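Flivell Handheld Gripper Kit - Set-up Guide
Section 4: Your first two-handed session
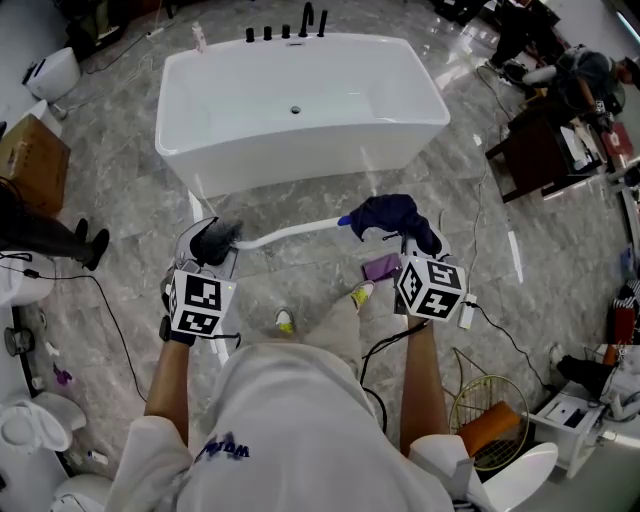
Do I need to own a robot arm before I can use the kit?

You can record with the two handheld grippers and nothing else, and plenty of people do that for months before they choose an arm. The recordings keep the hand paths and the jaw openings, so they can be matched to an arm later on (Section 9 goes through that).

Right, on to the set-up. I'm Stela, I wrote most of this guide, and I've set these up more often than I'd like to admit. I'll assume you've been through Section 3 and both grippers have been charged and named left and right in the Tellen app. If they haven't, go back and do that now, please - it's a pain to sort out afterwards.

4.1 Fitting the marker cubes

1. Lay both grippers on a table with the jaws pointing away from you.
2. Take the cube marked L on its base and slide it on to the left gripper until it clicks. Do the same with R on the right.
3. Give each one a gentle wiggle. There should be no play at all.
4. Wipe the printed faces with the dry cloth from the box.

Note: the cubes look nearly the same from a distance and they will both fit either gripper. I've swapped them myself. The app does warn you, but only once you've pressed Record.

CAUTION: Don't use glass cleaner or alcohol wipes on the cubes. The print lifts at the corners first and you won't notice until your tracking starts to jump.

4.2 Cables

5. Plug the short end of each cable into the gripper and the long end into the hub.
6. Run the cable along the underside of your forearm and hold it there with one of the soft straps. Leave enough slack to straighten your elbow.
7. Let the rest drop behind you if you can. Walk to the furthest spot you'll be working in and back again before you start.

CAUTION: Cables on the floor are a trip hazard, for you and for anyone else in the room. Tape down whatever crosses a walkway. And if you feel a tug, stop and look before you pull.

4.3 Head camera

8. Put the headband on and tighten the back wheel until it stays put when you nod.
9. Tilt the camera down until the preview shows both cubes with your arms held out at waist height.
10. Look straight ahead, then down at your hands. If either cube drops out of the preview when you look down, tilt a little more.

Teodor Ghiță on our support desk tells people to set the tilt while holding the longest thing they plan to pick up, and I think he's right. A long handle pushes your hands apart much further than you'd expect!

4.4 Calibration

11. Stand still, hold the grippers in front of you and press Calibrate.
12. Open and close both jaws fully, three times, slowly.
13. Turn each wrist as if you were pouring out a cup of tea, then back.
14. Wait for the double beep. It takes 60 seconds or so less if you've calibrated in the same room before, as the app keeps the old settings.

If you get code 231, one of the cubes is in shadow or facing a bright window. Turn round and try again. Code 272 means the jaws didn't close all the way, and nine times in ten it's a bit of fluff in the hinge (there's a small brush in the lid pocket for that).

4.5 A first recording

15. Pick something light and dull. Household things are ideal: brushes, cloths, sponges, empty bottles.
16. Press Record, wait for the beep, then pick the item up with one gripper and pass it to the other.
17. Put it down, bring both hands back to waist height and press Stop.

Go slower than feels natural. My first batch was useless because I moved as if I was late for a train, and the jaws had closed before the camera had a proper look at anything.

Note: the app stores up to 287 clips before it asks you to move them off. I empty mine every Monday morning, but do whatever suits you.

CAUTION: The jaws grip harder than they look as if they would. Keep your fingers clear when you're changing pads, and don't hand the grippers to children.

If the hand paths look shaky on playback, check the cubes again (step 3) before you write to us. For a changed hub or a Zinchenko battery pack, go to Section 5.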